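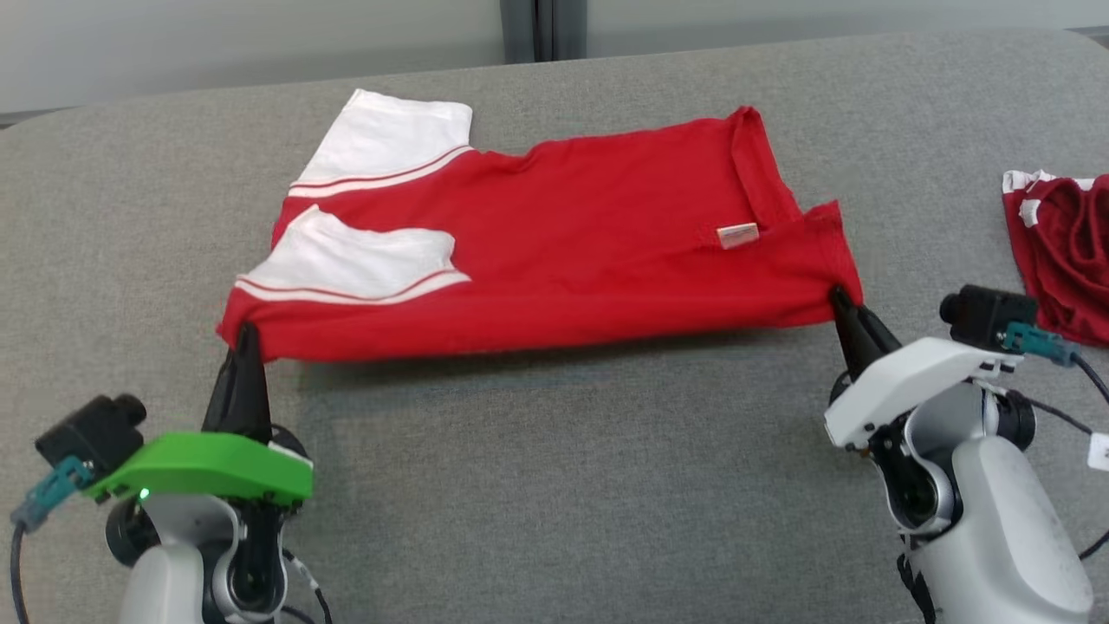

Figure 3. Head camera view, both grippers on the garment.

4.2 Checking the camera streams before a folding run

Romeveo plans from three streams: the head camera and one camera on each wrist. Complete this section after the arms are homed and before you load a folding policy.

1. Start the Skatetbridge service on the control PC. It listens on port 2737.
2. Open Stuledex and select Streams. All three streams should be listed as Live.
3. Click the head stream. Both front corners of the working area must be in view, along with both grippers.
4. Turn on Garment Mask. The overlay should cover the shirt being folded and stop at its edge.
5. If the mask spreads to a second garment of the same color, draw the work zone again so that it leaves the other garment out.

Note: White sleeves on a gray table give a weaker edge than a red body. If the mask drops a sleeve, raise Edge Gain one step at a time, to a maximum of 13.

6. Click each wrist stream in turn. Both fingertips must be visible, with fabric in focus between or below them.

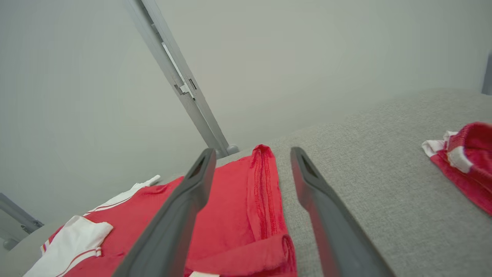
Figure 4. Wrist camera view with the fingers apart over the fabric.

7. Select Seam Filter and set it to On. With the filter off, the grasp planner may take a row of stitching for a hem.
8. Click Save Profile. Profiles saved in Javier format load without conversion.

Caution: Do not change the work zone while both grippers are closed on a garment. Open them first, or the planner will keep the old limits and may pull the fabric too tight.

If a stream shows error 44, restart Skatetbridge and repeat from step 2.

Revised 09/11/2025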